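Screw pickup segmentation: results from the lamp housing recordings

Posted February 16, 2021

The last post ended with the label format still undecided. It is decided now, and the first model has been trained on it, so this is a summary of the method and the numbers.

The goal is to split a first-person video of bench assembly into steps without anyone marking the steps by hand. The segments are then used as training clips for a manipulation policy. If a clip starts too late, the policy never sees the reach. If it starts too early, the policy learns to wait. Boundary placement matters more to us than the step name does.

The task is lamp assembly: an LED board with its wire harness goes into a black plastic housing and gets fastened with small screws, using a corded electric screwdriver. I picked it for two reasons. The parts are repetitive, so one recording contains many near-identical cycles. The screws are also small enough that most object detectors lose them, and I wanted a method that does not depend on detecting them.

Method

We track both hands, compute the distance between the left fingertips and the nearest point on the tool or housing, and look for the places where that distance stops changing. Those plateaus are candidate boundaries. A small temporal network then accepts or rejects each candidate from 30 frames of hand pose on either side. No image features go into the second stage. Bronisława Wieczorek argued for including them, and we tested it both ways. See below.

The two hands rarely have the same job. One holds or feeds, the other drives or supports. Treating them as one pooled signal was the main mistake in the August version.

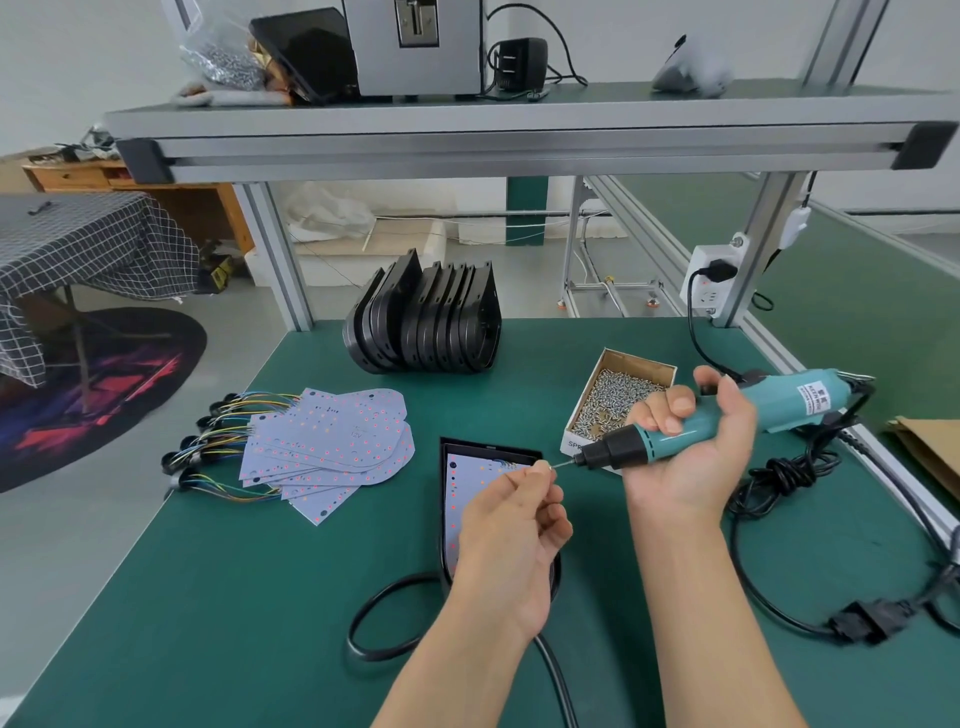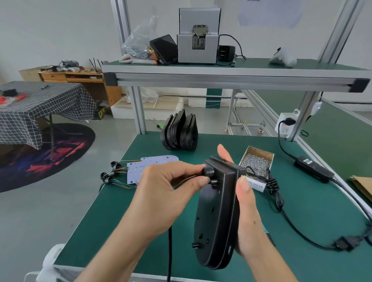
Fastening involves a screw between finger and thumb and the driver in the other hand; handling the housing takes both hands on the part.

Results

The set has 952 cycles. I held out 200 for testing, split by recording and not by cycle, so no test cycle shares a session with a training cycle. With pose only, 82 percent of predicted boundaries fell inside the tolerance window. Adding image features improved the training score and made the held-out score slightly worse. I assume the network was memorizing the bench layout. Bronisława is not convinced, and she may be right that the image crop was too wide.

Most of the misses fall into two groups.

The first is regrasping. A worker turns the housing over, shifts a thumb, and the distance curve goes flat for a moment. The candidate stage proposes a boundary, and the second stage accepts it too often. Raising the acceptance threshold removes these but also removes real boundaries on short screw cycles, so I left it alone.

The second is occlusion. When the left hand covers part of the board, the hand tracker holds its last good estimate, and a held estimate looks exactly like a plateau. Amado Sison added a confidence channel so the network can tell a still hand from a lost one. It helps, but the tracker reports high confidence in some frames where it is plainly wrong.

Wires are not modeled at all. Routing a harness is one long segment in our labels, and it probably should be three or four.

Next

Dexter Cabrera is rewriting the candidate stage to use both hands' velocities in place of a single distance. I am relabeling the regrasp cases with their own class. The label tool, which we call Grukier internally, still drops the last segment of a file if you close it without saving twice. Until that is fixed, check the segment count before you export.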